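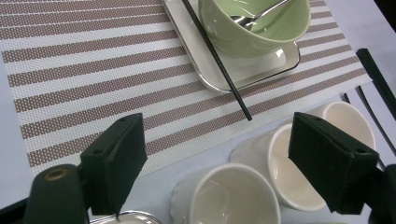

striped placemat, green bowl, cups waiting their turn

Okay, table setting thread, because I've been fussing with this for 40 minutes and I need to talk to someone.

The placemats came from Ondance back in July and sat in a drawer until now. I wanted something washable that didn't look like a diner — these have a bit of texture and they go with everything I own.

My rule now is mat first, tray on the mat, bowl on the tray. I used to put the bowl straight on the mat and it always looked like a snack someone forgot.
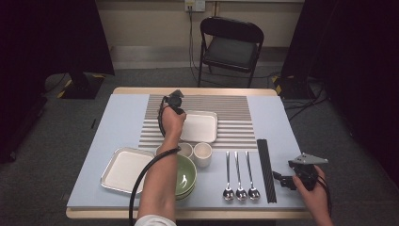 Anyway, spoons. I go back and forth on whether they belong beside the bowl or in it. In it saves room, and room is my whole problem, my table is only 940 mm long and soup night needs a lot of stuff on it.

Chopsticks too, even for soup! Noodles happen.

Green dishes are so forgiving, I swear. I almost bought plain white bowls and I'm glad I didn't. Pale green on a white tray with that thin silvery rim looks way fancier than anything I cook. And the taupe stripes underneath keep all that white from going cold.
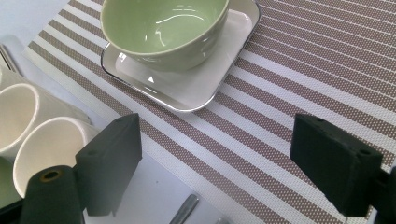

Cups are where I get stuck. Top right of the mat is the proper spot, I think? But I keep wanting them off the mat completely. Two of them are lying on their sides on the bare table and I kind of like it, very casual. Upright for the real dinner though, I promise.

Soup recipe tomorrow if anyone wants it.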